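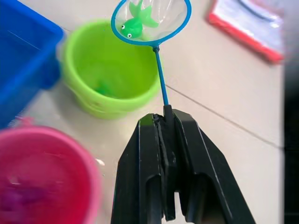
Fig. 1. Wrist view, net task. The gripper holds the handle, a green fish is in the net, and the green bucket is close by.

Robot Learning from Demonstration
Handout 6: The wrist camera and the tool it is holding
Instructor: Marama Doolan. Lab sections: Marwan Nasrallah, Trinity Tran

Read this before the lab. Last term people read it after the lab, and their reports had a certain freshness.

1. Where we left off

In Handout 5 we trained a policy by behavior cloning. You show the robot what to do, record what the camera sees and how the hand moves, and fit a network that goes from one to the other. The network has no idea what a fish is. It knows that when the picture looks like so, the hand tends to go that way. This is also how I drive to work.

Our camera sits at the wrist. It moves with the hand, so the fingers stay put in the picture while the rest of the world swims past. Most students find the footage unpleasant for the first hour and then stop noticing.

2. The tool problem

Up to now the hand touched things directly. If you know where the fingertips are, you know where the work happens. Give the hand a net and the work moves to the far end of a stick. The part that matters is now the hoop, and the hoop is near the top of the picture, or partly past the top of it, depending on how the handle was grabbed.

Look at Fig. 1 again. The handle leans slightly left as it leaves the fingers. Grab it with a different lean and the same wrist motion puts the hoop somewhere else. The policy has to read the grip angle out of the picture and correct for it. Call this angle the grip offset. It is the only new term today, so please learn it.

Two ways to deal with it:

(a) Fix the grip. Use a holder so the tool always enters the hand the same way. It works well and teaches you very little.
(b) Vary the grip on purpose while collecting demonstrations, so the network sees many offsets and has to use the picture.

We use (b). Digby Kereama argued for (a) for most of a semester and is welcome to keep arguing in office hours, which are his.

3. What we found

The Postma set is the class data set: 118 demonstrations of tool tasks, recorded by people of mixed patience. We trained one policy on the half with nearly constant grip and one on the half with varied grip. Same network, same training length.

The constant-grip policy looked lovely as long as we handed it the tool exactly the way it liked. With a new grip it made smooth, confident motions next to the target. The varied-grip policy was jerkier and got to the right place more often. If you only watch the training loss you will pick the wrong one, as I did, in front of the whole group.

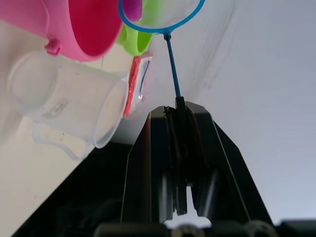
Fig. 2. Ring wand, wrist view. The stick is held near its lower end and the ring runs past the top of the picture.

4. Reading a wrist image

Before you train anything, page through some frames and ask what the network could use. In Fig. 2 the stick is plain to see from the fingertips up to the joint with the ring. That gives you the offset. The far side of the ring is missing, so the policy must do without it or remember it from earlier frames. Our basic network remembers nothing.

Note also the clear measuring cup at the left. Clear plastic takes on the look of whatever is behind it, and a network trained on solid colored cups may treat it as a rumor. The mesh in Fig. 1 has a related trouble: you can see the bucket through it. Elvia Montes ran a small test in which the images were cropped to the hand and the tool only. The policy held its grip offset nicely and lost all interest in where it was going. Do not crop.

Blur is a separate matter. Compare the fish with the containers at the left of Fig. 1. Keep blurred frames in the training set. The robot will meet plenty of them at run time and will not be given a choice.

5. Lab work

Train both policies for 2,000 steps using the settings in the Plukach script. Leave the learning rate alone.
Test each with 3 grips: straight, leaning left, leaning right.
Report every trial, including the embarrassing ones.
Hand in one page, with one plot. Label the axes.

Optional: add a single earlier frame to the input and see whether the ring task improves. Trinity thinks it will. Marwan has asked to have his doubts recorded, and they are hereby recorded.

Next handout: what to do when the tool slips in the hand halfway through.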